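Workshop Tips: Taking a Motor Apart With the Club Robot

The Grercombe robotics club has been working on motor teardown this term. The task comes from the Trimik student challenge: a two-armed robot has to open a brushless motor, lay out the parts and put the rotor back. These tips come from our practice log. Most of them are useful for a motor on your own bench too.

Before you start

Write down the gripper settings and the table height. We lost most of a morning to a table that had been raised a little for another class. Cut power to the motor and remove any battery before the arms go near it.

Pick a table surface that isn't shiny. Glare confuses the wrist camera, and it confuses people leaning over to look for a screw. Wipe off metal dust with masking tape folded sticky side out. Don't blow it off with compressed air, which drives filings into the windings.
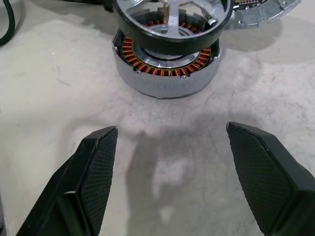 Rotor bell over the stator, copper windings showing.

Separating the rotor

Pull straight up. The magnets fight you, and a tilted bell can scrape the coils. If it starts to lean, set it back down and try again. By hand, keep your fingertips away from the rim – the bell can snap back hard enough to pinch.

Slow the arms down for this step. Our log has 2,288 practice moves in it, and the bad lifts are nearly all ones where somebody turned up the speed before lunch. We run it at 40 percent now.

Using a tool

Start the tool well to the side and bring it in level. Check the cable on that arm through its whole reach first, with nothing on the table. A loop that looks fine at rest can sweep small parts onto the floor.
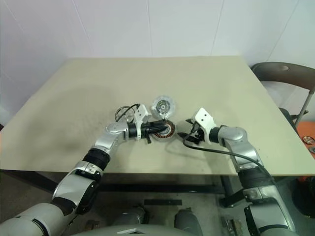
Left gripper with the tool, right gripper open by the stator.

Keep screws in a lidded jar. Egg cartons work for sorting, one cup per step, but they tip over easily. Label the cups in pencil.

Laying out the parts

Leave a hand's width between parts so the fingers can get around each one. Put the stator nearest the work and the covers farther off. Keep loose magnets and steel tools on a separate bench.
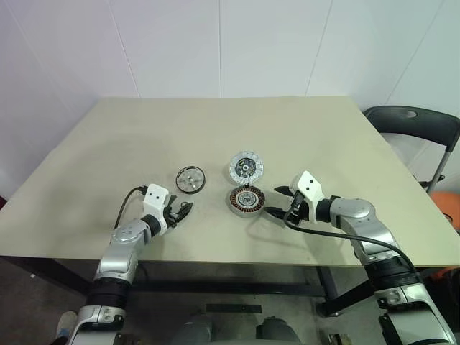
Can I clean the windings with a wet rag?

Use a dry, soft paintbrush. Water can get under the coating and sit there, and household cleaners may damage it.

Putting it back

Look for grit on the magnets before you close up. Lower the bell slowly, then turn it by hand. It should feel the same all the way around. If it rubs, take it off and look again before you apply power.

Comments

Chin: We use a muffin tin for the screws. Heavier than a carton and it doesn't tip.

Suryani Rondonuwu: What speed do you use for the refit? Ours keeps landing crooked.

Grercombe club: Same 40 percent, then half that for the last bit – try it with the power off first.

Pullell: The masking tape trick works on a drill press table too. Thanks.

Contact the club | Copyright Grercombe Robotics Club | Back to top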